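Chapter 4
Teaching an Arm to Take a Computer Apart (and Put It Back)

By now you've got an arm that moves where you tell it to, and you're probably itching to give it a real job. Mine was an old desktop tower. I built the cell at Jillton, the shared workshop I've been going on about since Chapter 1, and I picked the PC because the parts are stiff, the slots are snug and a mistake costs you very little (I paid for mine in doughnuts!).

We'll start with the hard drive. It rides in a plastic carrier, the carrier gives the fingers a decent place to hold, and the cage does some of the lining up for you.

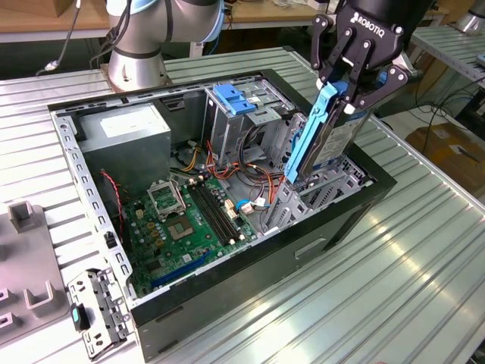

Go slowly on the way down. My first program used 452 lines to do what I now do in 80, and most of the extra was me panicking about the last bit of travel. Pick a point straight over the cage, stop there, then drop in a straight line with the force limit turned way down. If the arm feels a push it doesn't like, back up and try again a hair to one side.

Cables are another story. A drive is the same shape every time you look at it, but a cable bundle never is, and I lost about 3 Wednesday evenings to that before I gave in and wrote a separate routine. We'll build it in the second half of the chapter.
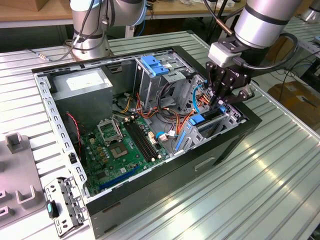

Before any of that, though, you need a home pose - somewhere the arm can wait without bumping the case when you reach in. I keep mine in a little file called Ditico, along with the speed settings, so I can swap it out whenever the table layout changes.
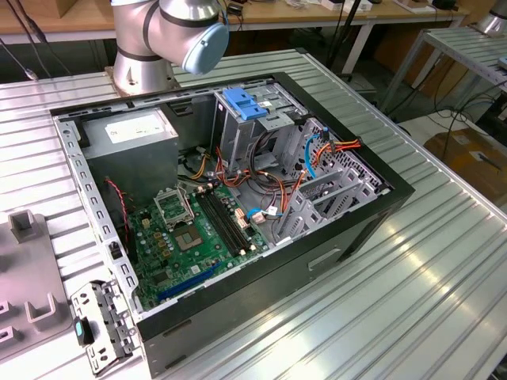

Aguiar, reading a draft of this chapter, said the home pose ought to be taught before the first pick, and that anyone who skips it will scrape a case wall by November. Fair enough. Do Exercise 1 first, then.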